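Eltness Tabletop Cell: Set-up Guide

Section 2. Planning, Budgeting and Site Preparation

This section is to be completed before a purchase order is raised. It applies to single-arm Eltness cells fitted with the standard two-finger gripper and a wrist camera. Multi-arm cells are covered in Section 9.

2.1 Typical work

The gripper at work with a round metal dish and coloured objects on an off-white table:

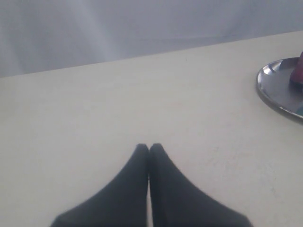
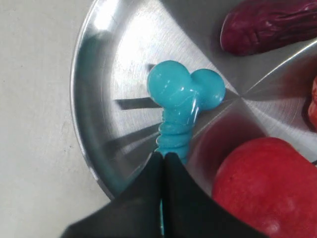
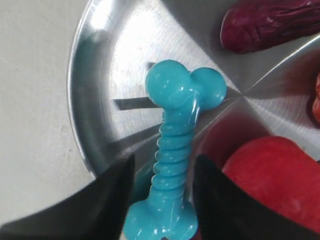

2.2 Before you request a quotation

1. Write down the task in one or two sentences. Name the objects to be handled, where they start and where they are to finish. A supplier cannot quote accurately on "general handling".

2. Gather the objects you intend to use. Weigh the heaviest and measure the widest at the point where it will be gripped. Record both figures on the planning sheet (2.9).

3. Note the surface of each object. Glossy, ridged, soft and wrinkled items behave differently between the fingers, and the choice of finger cover depends on this information.

4. Decide whether objects will be handled on the bare table or from a plate, tray or pan. If a dish is to be used, record its diameter and the height of its rim.

5. Confirm who will hold the budget for consumables after the first year. This is often a different cost centre from the one that pays for the arm.

Note: Send the supplier samples of the actual objects wherever possible. Photographs are accepted but are not used to select finger covers.

2.3 Preparing the budget

The budget is to be divided into the four lines below. Requests that show a single total will be returned by the Iltby purchasing office for correction.

Line A — Capital equipment. The arm, controller, gripper, wrist camera, emergency stop and mounting plate. Cables longer than the standard set are ordered separately and must be listed.

Line B — Work area. The table, backdrop, lighting and any floor fixings. Existing furniture may be used if it meets the requirements in 2.5, in which case enter zero and attach the inspection form.

Line C — Objects and dishes. The items the robot will handle, with spares. Small rubber and plastic items are inexpensive individually, but they wear, and a discontinued item can interrupt a long project. Buy spares in the same order as the originals.

Line D — Consumables and service. Finger covers, cable ties, cleaning cloths, replacement camera covers and the annual inspection.

1. Obtain a written quotation for Line A. Quotations are valid for 50 days unless the supplier states otherwise.

2. Enter Lines B, C and D from the current Iltby price schedule. Items not on the schedule require a quotation of their own.

3. Add freight and, where it applies, import duty. Falcão grippers are shipped separately from the arm and attract a second freight charge.

4. Where the combined total of Lines B and C exceeds $2,000, attach a short written explanation.

5. Have the completed budget signed by the budget holder. Unsigned budgets cannot be carried forward to the next purchasing round.

Caution: Do not move funds from Line D to Line A to meet a price increase. A cell without a service allowance will not be approved for commissioning.

2.4 Choosing the gripper and finger covers

The standard gripper is suitable for most small household and toy-sized items. Before selecting an alternative, work through the following steps.

1. Compare the widest grip measurement from step 2 of 2.2 with the opening stated on the gripper data sheet. Allow clearance on both sides of the object.

2. Check the shape of the object at the grip point. A narrow neck between two wider ends can help to hold an object in place, but the approach must leave room for the fingers to pass the wider part.

3. Check the neighbouring objects. Where several items share one dish, the fingers need space beside the target as well as above it. If that space is not available, choose a larger dish or fewer objects before choosing a narrower gripper.

4. Select the finger cover. Falcão supplies a smooth cover and a textured cover at the same price. The textured cover is recommended for glossy objects.

5. Order covers in pairs. A new cover must never be fitted opposite a worn one.

Note: Covers are rated by the supplier for 2,000 grip cycles. Sites that expect to run the cell daily should work out their yearly use from this figure and enter it in Line D. Covers that show splitting or lifting at the tip are to be replaced early, whatever the cycle count.

2.5 Table, backdrop and lighting

1. Choose a table with a flat, rigid top. The top must not move when the arm stops suddenly at full reach.

2. Choose a plain, light, matte finish. Patterned tops make camera set-up slower and are not supported by the standard calibration. Light smudging and scuffing in normal use is acceptable. Deep scratches are not.

3. Allow for a plain backdrop behind the table. Fabric is acceptable and need not be perfectly flat, but it must be fixed so that it cannot be drawn into the arm.

4. Provide diffuse, even lighting. Where the room has windows, include the cost of blinds in Line B.

5. Pay particular attention to lighting if metal dishes will be used. Polished and brushed steel returns bright highlights to the camera and picks up colour from the objects resting on it. The two pictures taken over the dish in 2.1 show both effects. A trial under the intended lights is strongly advised before a dish is purchased in quantity.

6. Measure the room, the doorway and the lift, if there is one. The Eltness packing crate is larger than the assembled arm and cannot be opened in a corridor.

Caution: Folding tables and tables on castors are not to be used, even with the castors locked.

2.6 Power and network

1. Provide a dedicated power outlet within reach of the controller. Extension leads and power boards are not permitted.

2. Provide one wired network point. The wrist camera does not operate over a wireless connection.

3. Ask the building manager whether electrical work is charged to the project or to the building. If it is charged to the project, add it to Line B.

4. Book electrical work early. At most sites it takes longer to arrange than delivery of the arm.

2.7 Lead times and order of purchase

Equipment should be ordered in the sequence given here. Ordering out of sequence is the most common cause of a cell standing idle after delivery.

1. Order the electrical and network work.

2. Order the arm and controller together. They are matched at the factory and cannot be combined with units from a separate order.

3. Order the gripper and finger covers once the arm order has been acknowledged. Quote the arm's order number so that the correct adapter plate is included.

4. Order the table and lighting to arrive before the arm.

5. Order dishes and objects last, after the lighting trial described in 2.5.

Note: The factory closes for part of August. Orders acknowledged shortly before the closure are shipped after it, and the delivery date should be planned accordingly.

2.8 Lease or purchase

Iltby sites may lease an Eltness cell through Nondamus or purchase one outright. The following points apply.

Leasing is available for terms of 3 years. The annual inspection is included, while finger covers, dishes and objects are not. Changes to the gripper during the term require written consent from Nondamus and may alter the monthly payment.

Purchase is generally preferred where the task is settled and the cell is expected to remain in one room. The site is then responsible for inspection and for disposal at the end of service.

1. Request both prices, even where a preference already exists.

2. Add Line D to each, leaving out the annual inspection from the lease calculation.

3. For a lease, add the return freight shown in the Nondamus schedule of charges.

4. Record the option selected and the reason on the planning sheet.

2.9 Planning sheet

Copy the headings below and complete all of them. Enter "not applicable" where a heading does not apply. Do not leave it blank.

Site and room:
Task in one or two sentences:
Heaviest object (weight):
Widest object at grip point (measurement):
Object surfaces:
Dish type, diameter and rim height:
Finger cover selected:
Expected grip cycles per year:
Table inspected (yes or no):
Lighting trial completed (yes or no):
Power outlet and network point confirmed:
Line A total:
Line B total:
Line C total:
Line D total:
Freight and duty:
Lease or purchase, with reason:
Budget holder signature:

Return the completed sheet to the Iltby purchasing office with all quotations attached. Keep a copy at the site, as it will be needed again during commissioning — see Section 3, Unpacking and Mounting.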